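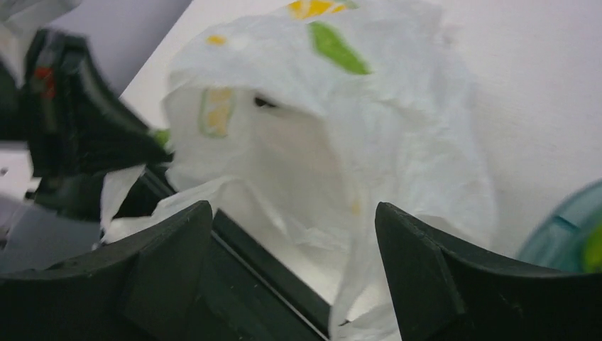

White plastic bag with a leaf-green shape printed on it.

Speaker notes: Reporting times and entry rules for the clerical recruitment exam
Fionnuala Mac Suibhne, Drosach Examinations Office
June
33 shares | 2 comments

Good morning. My name is Fionnuala Mac Suibhne, and I manage candidate services at the Drosach Examinations Office. This talk covers the written test for junior clerk positions, from the entry slip to the publication of marks. Questions will be taken at the end by my colleague Brendan Brophy.

(Slide 2: entry slips)
Entry slips are issued through the Clakiter portal. Candidates sign in with their registration number and date of birth. The slip shows the candidate's name, photograph, test center and reporting time. Candidates should check all of these on the day the slip is released. Spelling errors may be corrected through the portal. A change of test center may not be requested once the slip has been issued.

(Pause. Ask whether anyone in the room has not yet registered.)

(Slide 3: the centers)
The test will be held at two centers, Pinto and Graltora. Doors open 60 minutes before the paper begins and close when the instructions are read aloud. Candidates who arrive after that point will not be admitted, and their fee is not returned.

Each candidate must bring a printed slip and one form of photo identification. The name on both must match. Candidates who have changed their name should bring the original certificate.

(Slide 4: the paper)
The paper has three sections: general knowledge, office procedure, and written English. All questions in the first two sections carry equal marks. There is no deduction for a wrong answer. The English section is marked by two examiners working separately, and a third is called in if their marks differ widely.

(Slide 5: selection)
A candidate must pass every section to be placed on the list. There are 33 positions in this round. Candidates on the list will be called for a typing test and a review of documents. There is no interview for this grade.

Marks will be posted on the portal. Requests for a recheck must be made in writing to the Drosach office, with the slip number on the first page.

(Hand over to Brendan for questions. Leave slide 3 on the screen.)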